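Packing a Snack Box
Hitville Children's Museum - Learning Pages

Many snacks are sold in small packets. Each packet keeps its food clean and closed until someone is ready to eat it. When several packets must travel together, they are placed in a larger box. Corrugated cardboard is often chosen for this work. It has a wavy layer of paper between two flat layers, and the waves help the box stay stiff.
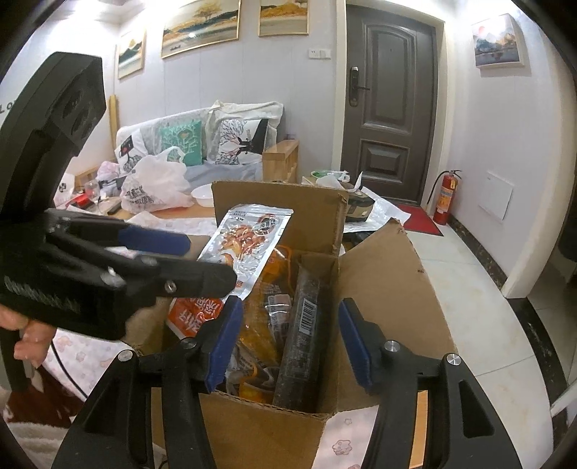

A silver foil packet above an open cardboard box.

Before packing, it is helpful to set the packets out on a table. Children may then compare them. Some wrappers are shiny and some are clear. Many carry a barcode - a pattern of dark and light lines that a store scanner can read.

Heavy items should go in first. Light, crisp snacks belong on top, where they are less likely to be crushed. 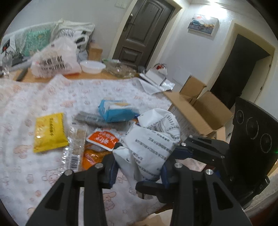

Why do some snack packets feel puffy?
They are filled with a gas, often nitrogen, before they are sealed. The gas helps keep the food fresh and cushions it during travel.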